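Zindis hand-held gripper

The Zindis is a hand-held, two-finger gripper used to record handling tasks for later use in programming robot arms. It was developed at the Bokeck workshop in Daltolier and carries a wide-angle camera that looks forward over the fingers. The operator holds the tool, opens and closes the fingers, and moves it through a task at normal working speed. This article covers the setup, care and repair of the tool.

Construction

The body is a broad housing with a rounded lobe on each side. Two linkages rise from the middle of the body and mirror each other. Each is a slim arm that turns on metal pins, with the lower pin near the base and the upper pin at the joint with the finger. The fingers end in angled pads with blue gripping faces. The pads are treated as wearing parts and are replaced in pairs.

The camera is fixed behind the linkages. Its position is set at the workshop and is not meant to be changed by the operator. The lens takes in the fingers and most of the room ahead of them, and straight lines near the border of the view appear bowed.

Setup

Setup is carried out before every session and follows the order given in the Bokeck service manual, first issued on May 4, 2018. The lens is cleaned with a dry cloth, and the memory card and battery are fitted. The operator then opens the fingers fully and closes them until the pads meet. The pads should touch along their whole length. A gap at one end shows that a finger has shifted on its upper pin, and the tool is put aside until the finger has been reset.

A short calibration recording follows. The fingers are opened and closed 6 times at a steady rate, with nothing between them and the camera held as still as possible. The software supplied with the tool, known as Higuchi, reads the fully open and fully closed positions from this recording and uses them to work out the finger opening in all later recordings from the same session. If the battery or card is changed, the calibration is repeated.

Work on household fabrics places particular demands on the setup. Thin cloth lies close to the surface beneath it, and a small error in the closed position is enough for the pads to miss a fold. Operators are advised to check the pads again after each change of material.

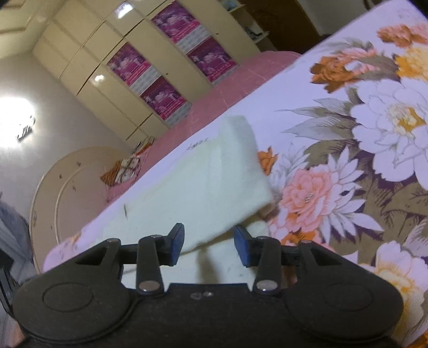
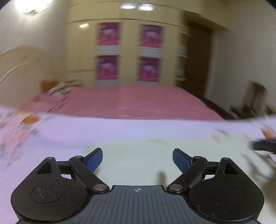
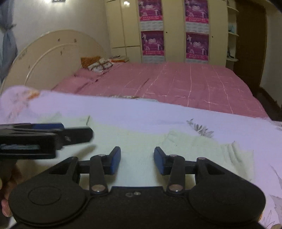 The gripper in a bedroom, with the fingers open. In the first view they straddle a folded cloth on a flowered bedspread; in the second and third they are empty.

Routine care

The pads are wiped after each session. Lint and loose fibers gather on the gripping faces during work with bedding and towels, and reduce the hold on smooth items. Solvents are not used on the pads. Light scratches on the housing do not affect the working of the tool and are left alone.

The pins are inspected after every 40 hours of use. Each arm is moved gently from side to side with the fingers half open. Play of more than 2 mm at the tip of a finger calls for replacement of the pins on that side. The pins are fitted dry. Oil draws dust into the joints and can reach the pads.

Between sessions the tool is stored with the fingers open, so that the pads are not pressed together for long periods. Pads stored closed may take on a flat spot, after which they no longer meet evenly.

Repair

Most repairs concern the pads and the linkages. To change a pad, the finger is supported from behind and the old pad is pulled away from the tip. Remains of adhesive are scraped off before the new pad is pressed into place. The tool is left for 32 hours before it is used again, and a new calibration recording is made.

A bent arm is not straightened. Both arms are replaced together, and the fingers are transferred to the new parts. Damage to the camera mount requires return to the workshop, where the camera position is checked against a fixed target.

Uneven closing is the fault most often reported. Common causes are a worn lower pin, a pad fitted at the wrong angle, and thread caught around a joint. Thread is removed with tweezers while the fingers are fully open.

See also

Bokeck
Higuchi (software)
Robot end effector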